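How I Get Hard Water Crust Off My Faucet (and Keep It Off)
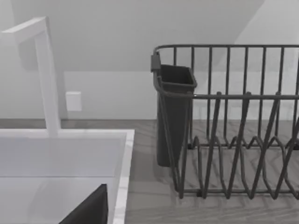
White sink, white faucet, square corners.

Okay, so if you live anywhere near Greenwood you already know about our water. It leaves a chalky ring on everything. My kettle has it, my shower door has it, and for the first year in this house my kitchen faucet had a crust around the bottom that I kept telling myself was part of the faucet. (It wasn't!)

I tried a couple of sprays from the store and they smelled awful and didn't do much. Then my neighbor Babar Mughal told me to quit buying stuff and use the vinegar I already had under the counter. I've done it his way ever since, with a few changes of my own.

What you need

White vinegar, the cheap kind
2 old rags or a stack of paper towels
A sandwich bag and a rubber band
An old toothbrush, soft
Dish soap
A dry towel for the end

Before you start, look up what your faucet is finished with. Plain chrome has always been fine with vinegar for me, but painted, matte and brass finishes can be fussier, and some makers say no acid at all. If yours says that, stick with warm water and dish soap and go over it more times. Same goes for stone – keep vinegar off marble completely. And please don't mix it with bleach or use it right after bleach. Ever.

Step 1. Wash it first

Warm water, a squirt of soap, wipe the whole thing down. You want the grease gone so the vinegar can get at the scale. Rinse and give it a quick dry.

Step 2. Wrap the base

Mix half vinegar and half water in a bowl. Soak a rag, wring it out so it isn't dripping, and wrap it snug around the bottom where the crust is worst. Set a timer for 30 minutes. I used to leave it overnight and I don't anymore, I think it dulled the finish on my old bathroom tap.

Step 3. Bag the spout

Pour some of the same mix into the sandwich bag, slide it up over the end of the spout so the tip is sitting in liquid, and hold it with the rubber band. Mine slipped off the first time and splashed all over the dishes, so do move the dishes.

If the little screen at the tip unscrews, take it off and drop it in the bowl instead. Close the drain before you do this!! I lost a washer down there last December and had to drive out to Vomstead for a new one.

Step 4. Scrub, gently

Take the rag off and go around the base with the toothbrush. The crust should come away like wet chalk. Anything stubborn gets another round of the rag, maybe ten minutes. No steel wool, no knives, no scraping with a key (yes, I have).

Step 5. Rinse and dry

Rinse really well, run the water for a bit, then dry everything, including the back where you can't see. Drying matters more than the vinegar does, in my opinion. The spots are just what's left when drops sit there.

Keeping it that way

I keep a small towel by the sink and wipe the faucet after the supper dishes. That's it. I do the full soak every couple of months now, and the last one took me one round.

Next time I'm tackling the kettle, wish me luck.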